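Handout 4: How Memory Sorts Things (and Why It Sorts Them Badly)
Intro to Learning and Memory, Prundbridge Community College

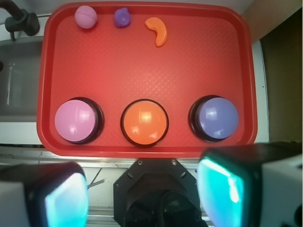 Last time we stopped in the middle of chunking, so let me pick that up before we get to categories. Chunking is what you do with a phone number. You don't hold ten separate digits in your head, you hold a couple of clumps, and each clump counts as one thing. Your short-term memory is small, and it stays small your whole life. What changes with practice is how much you can pack into each clump.

I got a few emails asking whether chunking is a "trick" or something the brain does anyway. Both! You do it without trying whenever you read a word instead of a row of letters. You can also do it on purpose, which is what people are up to when they turn a grocery list into breakfast stuff, dinner stuff and stuff for the dog.

Categories

A category is a clump that has a name and sticks around. "Fruit" is a category. So is "things I need to deal with before Thanksgiving," though that one falls apart by December. Psychologists usually call the first kind a taxonomic category and the second an ad hoc category. Please learn both terms, they will be on the quiz.

Here's the bit that surprised me as a student. Categories have a middle and an edge. Ask people to name a bird and you get robin, sparrow, maybe eagle. Hardly anyone says penguin, even though everyone agrees a penguin is a bird. We call the robin-ish ones typical members. People are faster to say yes to "a robin is a bird" than to "a penguin is a bird," and you can measure the gap with nothing fancier than a key press and a timer.

The edge is where it gets messy. Is a tomato a fruit? Is a rug furniture? I asked the 19 of you on the first day whether a lamp was furniture and we lost a good ten minutes to it (I'm still on the yes side, by the way). Ask the same person again a few weeks later and they may well change their answer. The line moves around, and the middle mostly stays put.

Why this matters for remembering

When you try to recall a list, you tend to recall it in groups, even if you heard it all mixed up. This is called clustering. Give somebody a jumbled list of animals, tools and vegetables and they will usually give it back with the animals near the animals. It happens with no instructions at all.

The catch is that categories also make you remember things that weren't there. If I read you bed, rest, awake, tired, dream, pillow, a lot of you will swear I said sleep. You weren't careless. The group pulled in its most obvious member and your memory filed it with the rest. Keep this in mind for the unit on eyewitnesses, where it stops being cute.

A quick word on learning names for groups. Small children often start out too wide (every four-legged animal is a dog) or too narrow (only our dog is a dog). These are called overextension and underextension. I mix them up myself when I'm tired, so here's my crutch — over is over too many.

What to do for next time

Read the Stenard chapter, but skip the part on computer models, we'll do that together. It's long and the print is tiny. The Mellton workbook has a shorter version of the same material if you want a warm-up first, and exercise 2 is worth your time even though it looks silly.

Then try this at home. Write down a list of everyday words from four categories, shuffle them, read them aloud to a friend at a steady pace, chat about something else for a minute, and have the friend write down whatever comes back. Mark where the groups show up. Bring the sheet with you, messy is fine. Don't tell your friend what you're looking for until afterward.

If your friend remembers everything in the exact order you read it, your list was too short. Add words and try somebody new.

Room reminder: we're in 115 for the rest of November. The Kovács room has its projector back, but the heat is out, and I'd like to be able to feel my hands. Quiz covers handouts 3 and 4, short answers only, and spelling doesn't count as long as I can tell which term you mean.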